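10/02/2021

I came home at six and my feet hurt less than before, so I want to write while I still have some power in me. Since January I do not stand at the folding line anymore. I sit on a stool next to the arms and I watch them. On paper my job is now called "cell attendant". My sister laughed very much at this name.

Today the counter on the wall stopped at 2,137 pieces for the whole shift, both cells together. When we were 13 people at the long table in Eltthorpe we did more than that before the lunch break. Mr. Hoxha says it will change by summer, and that the arms do not need a lunch break. I did not answer him. I think he is right about the summer, but I did not like how he said it.

What I miss is the talking. With the hands busy the mouth was free, and in those years I learned most of my English from the women at the table, also the bad words. Now there are 2 of us in the room, me and Marthinus Mabaso, and he must wear ear protection on his side because of the compressor. We make signs to each other. He has a sign for coffee and a sign for "Hoxha is coming".

Marthinus was a presser for many years and his wrists are bad. He told me in the break that this winter is the first one when he can open a jar at home by himself. So I cannot say that the machines are only a bad thing. I should be fair and write this down also.

In the afternoon we worked on the green cloths from the Plevano order. They are thin and the corners are difficult for the arm. If it takes too little, the cloth slides out, and if it takes too much, there is a fold in the wrong place and the piece goes to my basket. I put the blue tape on the fingers new every morning, and by the end of the shift it has wrinkles again.
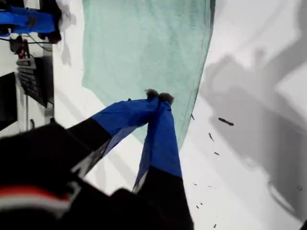

The engineer from Sterker asked me how I know where to take a cloth. I had to think a long time. I told him that I feel the edge with the thumb first and then I pull a little, and only then I lift. He wrote it in his notebook and asked me to do it again slowly, and again, until I felt strange about my own hand. I was proud, and later on the bus I was a little sad, and I do not have a good word for both together.

Tomorrow I must ask about the hours in the new contract. I must also bring back the blue cup to Marthinus, and buy onions.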